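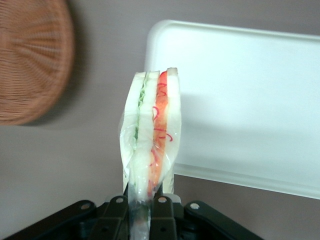 Gosling Lunch Project: report to the Neka Fund
01/04/2022
Prepared by Mereana Cartwright

The second half of the grant period went mostly to plan. We made and gave out 1,110 wrapped sandwiches from the Gosling kitchen, against a target of 2,000 for the full year. February was slow. The walk-in cooler was down for six days and we could only make what would go out the same morning.

The three-slice sandwich is now the standard item. It costs a little more in bread but holds together better in the delivery crates, and people at the drop-in sites asked for it over the two-slice one. Fillings change with what the wholesaler has. We keep one green layer and one red layer wherever we can, so that the site staff can tell the vegetable lunches from the plain cheese ones without opening them.

Wrapping is still done by hand in clear plastic, with the loose end twisted. Remzi Ersoy tried paper bags for two weeks in the fall. They were cheaper, but the bread dried out by noon and 80 sandwiches came back uneaten. We went back to plastic. A compostable film has been priced and we will send the quote separately.

Spending to date on ingredients is on budget. Wrap and labels are over by $429, mainly from buying small rolls while the large ones were out of stock. We ask to move that amount from the transport line, where there is money left.

Still to do before the final report:
- second food safety refresher for the morning crew
- replace two cutting boards
- agree on summer delivery days with the Jekel Street site

Kaan Kahraman has taken over ordering and should be copied on anything to do with invoices.

Comments (3)

Ilse Desmet
Is the cheese one also three slices now? Our site has only had the old kind.

Kaan Kahraman
Yes, both kinds. I will check your last order.

Sarmīte Kivi
Fine with moving the $429. Please send the film quote when you have it.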